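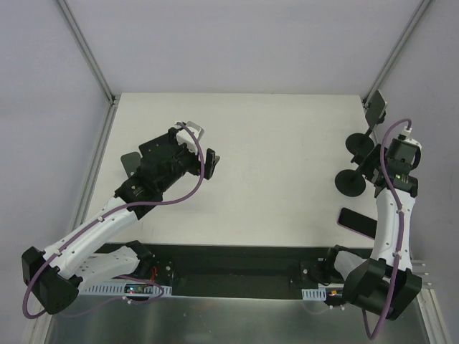 Keep the Wednesday office hours

Our council members want to swap their walk-in hours for an online form. I've used both, and I'd like my folding chair back.

If you live in Rurnbridge you probably got the postcard. It's the one with the new city logo and a lot of blank space, and it says that starting in November, "constituent contact" will move to a web form. Walk-in hours with your council member are going away. I read it standing at the mailbox, then I read it again at the kitchen counter, and then I called my sister and complained for half an hour, so consider this the cleaned-up version.
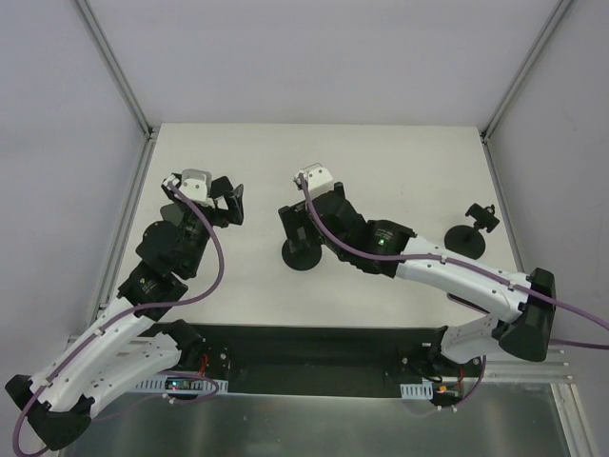

Opinion
By Trinity Szabo
Raneck neighborhood, Rurnbridge

I should say up front that I'm no great fan of meetings. I've been to exactly one full council session start to finish and I brought a crossword. But walk-in hours were a different animal. Every Wednesday at 5:30, in Room 101 at City Hall, your council member sat behind a table and you sat across from them and said your thing. You didn't need an appointment and you didn't have to fill anything out. If there was a line, you waited in the hallway next to the drinking fountain with everybody else who had a thing.

My thing, the first time, was the crosswalk at Navarro and Goris. If you've ever tried to get across there with a stroller (or a dog, or a bad knee) you know what I'm talking about. The walk signal gives you enough time to reach the median and reconsider your life. I'd already used the city's existing complaint form, the one for potholes and streetlights, and I'd picked "Traffic – Other" from the menu and gotten back a ticket number. A month later the ticket was marked resolved. The signal hadn't changed by one second. To this day I couldn't tell you what got resolved.

So I went to Room 101 in a mood. Fitzgerald Delacroix has been our council member for two terms now, and I didn't vote for him the first time around, which I told him. He laughed and wrote down the intersection. Then he asked me something the form never asked, which was what time of day I was crossing. I said mornings, school drop-off. And the woman behind me in line, who I'd never met, leaned through the doorway and said it was even worse at night, when the button on the north side doesn't do anything at all.

Well! I had no idea about the button. He had no idea about the button either. Two of us with the same corner and different halves of the problem, and we only found that out by standing in the same doorway. Public works came out and the button got replaced, and the signal got longer. I'm not going to pretend the heavens opened. It took most of the winter and one more visit from me. But it got done, and I knew who to thank for it and who to nag.

Now, the case for the form. I've tried to be fair about this, and there's more to it than I wanted there to be. Plenty of people work evenings. Plenty of people can't get downtown, or can't sit in a hallway that long, or have a toddler who will not be sitting in any hallway ever. Some people would rather write in their own language and take their time with it. For all of them a form is a real improvement, and if the city wants to build a good one then I'm in favor, build it, I'll use it myself for the small stuff.

What I don't understand is why we have to give up the room to get the form. The postcard talks about "modernizing" and about staff time, and I asked at the clerk's counter what the walk-in hours cost. The answer was that they don't track it separately. Okay. So we're talking about one evening a week, a room that's already heated, and a table. Council members are paid to represent us (not paid much, I'll grant you), and listening to us for an evening seems like a pretty central part of the job. I'd have put it ahead of the ribbon cuttings.

I've also heard that turnout is low. Some weeks it is! I've been there on evenings when it was me and a man who wanted to talk about geese. But low turnout at something the city has never once advertised doesn't tell me people don't want it. I only learned about it from a flyer taped inside the library elevator. They spent more effort telling us it was ending than they ever spent telling us it existed.

And there's the part that's harder to put on a postcard. When you type into a box, somebody on staff reads it, or sorts it, and maybe your council member sees it as a line in a summary: traffic, noise, trash, traffic. I'm sure the summary is accurate. But it's easy to skim past a line in a summary. It's a lot harder to skim past a neighbor who is sitting three feet away and has brought pictures of her flooded basement. I've watched Delacroix get told off in that room, properly told off, and I've watched him have to stay in his chair and answer. I think that was good for him. I think it was good for the rest of us in the hallway, too – we got to hear what was going on three streets over, and we got to hear what he said he'd do about it.

You might say there's still public comment at the regular meetings, and there is. You get three minutes at a microphone, and the council isn't allowed to respond. I understand the reason for the rule. It still isn't a conversation.

My proposal is pretty modest. Launch the form. Keep Room 101 open, every other week if every week is too much, and once in a while hold it somewhere other than downtown. The Raneck library branch has a community room that sits dark most evenings. Put the hours on the back of the water bill, where people will see them. Then try that for a year and count heads, and if it's still me and the geese man, I'll stop writing essays.

There's a petition at the library's front desk, the downtown branch, next to the tax forms. It had 200 signatures when I signed it. The council takes this up at its next meeting, and the agenda has us near the end, so eat first.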